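The laundry hand of Ponberg Lane

At the Curgate workshop you pay by the month, bring your own mug and accept that the bandsaw has moods. For most of the past year I went there to build a gripper, a two-fingered hand that I hold and squeeze myself, with the long-term plan of bolting it to an arm that will do the squeezing for me. The arm does not exist yet. The hand has cost me 247 pounds, and I already had perfectly good ones.

The job it is meant for is laundry. Folding is for people with university budgets, so I set my sights lower: pick up a thing made of cloth, put it somewhere else, let go. Letting go proved the hard part in September, when version two kept hold of a pillowcase until I took the finger apart with a hex key.

Version three has proper linkages. I drew them on the kitchen laptop, in a program whose undo button and I are now very close, and had them made in dark green plastic because the Mägi spool in the cupboard was dark green and already paid for. The brass bushings were my one extravagance. The earlier joints ran plastic on plastic and wore themselves into ovals after 60 squeezes, at which point the fingertips met like two people trying to shake hands on a boat.

Cloth is a miserable thing to practise on. A wooden block stays where you left it and has the decency to own some edges. A mesh laundry bag lies flat on the table offering nothing at all, and you have to persuade it into a wrinkle before there is anything to pinch. I have come to approach it the way one approaches a cat, slowly and with the fingers open. 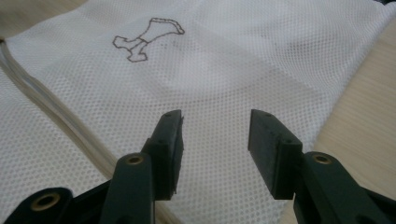 The pads, a sore subject

Everyone at Curgate has a view on pads. I have tried bicycle inner tube, the back of a mouse mat and a silicone sheet sold under the name Madarari, which grips beautifully and also grips dust, hair and the other pad. The present pair are flat and dark with a slightly rough face, and they are screwed on, so that changing my mind takes four minutes instead of an evening with solvent.

I keep a tally in an exercise book. Out of 107 attempts at lifting mesh with the new pads, 81 ended with the bag in the air. Socks do better. Tea towels do better still, and I've stopped including them as it felt like cheating.

The arm comes next, or so I keep telling the household. I've priced the motors twice and closed the page both times.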